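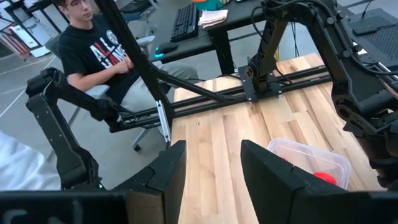
1/ Review thread: the Jurnine two-arm tabletop kit
We've had the kit since September. This is what I'd tell another small lab that is thinking of buying one. I paid full price and have no deal with the company. - Cheuk-hei Fung

2/ What you get: two arms, two grippers, a length of black aluminum rail, mounting plates, a wrist camera for each arm, power supplies and a bag of bolts that is short by two or three. You supply the table and the computer. The software is a download.

3/ Price was $2,426 with shipping. The next thing on my list was the Pernano kit, which is a nicer arm but sold one at a time, and two of them would have gone past our budget before we bought a single camera.

4/ Assembly. The manual says one afternoon. It took me two days, and most of the second day went to cables. The clips that come with it are too small for the bundle once you add the camera line. Buy bigger ones before you start.

5/ The rail is the best part of the design. The arms bolt to plates, the plates bolt to the rail, and you can slide a plate along when you want a different spacing. Four screws. I've moved ours many times and the threads are still good.

6/ It does want a heavy table. We started on a folding one and the whole thing shook every time an arm stopped short. We moved it to butcher block and the shaking went away. The wood has a strong grain and some knots, and I worried that would bother the vision side. It hasn't so far.

7/ Grippers. Two flat black fingers with angled tips. They're good on box rims, blocks, and anything with a straight side. They're poor on thin things lying flat on the table. You can get under a sheet of card if the edge is up a little, otherwise you just push it around.

8/ Our standard test is a red object in a clear plastic container. Pick it up, lift it over the rim, set it down on the wood, put it back. It sounds easy. The container is the hard part, since the walls pick up the overhead light and the depth estimate gets jumpy near them.

9/ Numbers from the last round of that test: 214 tries, 155 clean. I count it as a miss if the finger touches the rim, even if the object ends up where it should. Most of the misses were rim touches.

10/ The wrist camera is small and wide. You see both fingertips and the gap between them, plus a lot of the room behind the table. Fine for close work. If you plan to train on this footage, know that you're going to get your desk, your chairs and your coworkers in it too. Ask them first.

11/ One real complaint: the fingers block a good part of the view. With the gripper low, the near side of a container can be hidden behind one finger. Jurnine sells a taller camera bracket as an add-on. I think it should be in the box.

12/ Heat and noise. The motors get warm after 35 minutes of steady use and the lower joint starts to sag a little under load. Ten minutes off and it's fine again. Noise is low enough to sit next to all day.

13/ Software: it installs cleanly, but calibration has to be redone after every move of the plates and there's no way to save more than one profile. I keep copies of the config file in a folder with the date in the name. It works, but I shouldn't need to.

14/ Support. I wrote twice. The first time I had an answer the next morning, with a drawing attached. The second time took nearly two weeks and the answer was a link to the page I had quoted in my question.

15/ Spares are easy to get. I ordered extra fingers and a motor through Tomić and both came in plain bags with the right screws. The fingers are a five-minute swap.

16/ Would I buy it again? Yes, for teaching and for pick-and-place work at table scale. No, if you need to lift anything heavier than a full mug or if you need the same position to the millimeter all day long.

17/ A few people asked about the Woltevness service plan that some resellers add at checkout. I skipped it. It covers motors and boards but leaves out cables, and cables are the only thing I've had to replace.

18/ I'll post the config files and my cable layout next. If you have the same kit and found a way around the single-profile problem, please reply here.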